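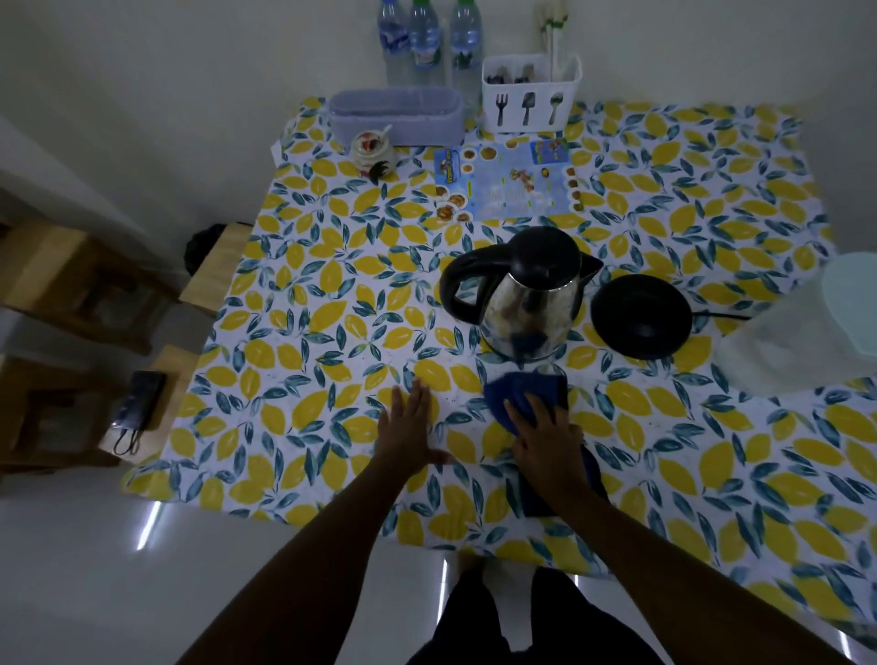

The open day at Jakodine ran in September, with one demonstration an hour. Roksolana Levchenko read the card by the door. Brotar, it said, had been trained on 3,325 recordings of people wiping tables. The room held 2 rows of chairs and a bench with a single arm bolted to it.

The engineer from Dehghan poured a measured line of tea on the bench and stepped behind the yellow tape.

"Cycle start," he said.

The arm lowered a folded cloth, stopped at contact, and increased pressure until the readout showed a steady value. It made nine passes. On the tenth it lifted, rotated the wrist, and returned to park.

"Residue?" asked a man in the front row.

"Below the limit on 100 consecutive runs."

Levchenko raised her hand. "Which recording is it using?"

"None of them singly. The policy is fitted to the whole set."

"It goes around the corner twice."

The engineer checked his screen. "It does that. We haven't traced it."

She had submitted 1,109 of the recordings herself, at her own kitchen table, paid by the accepted clip. She had always done the corner twice. Her mother did too.

"Can you run it again?" she asked.

He poured the tea.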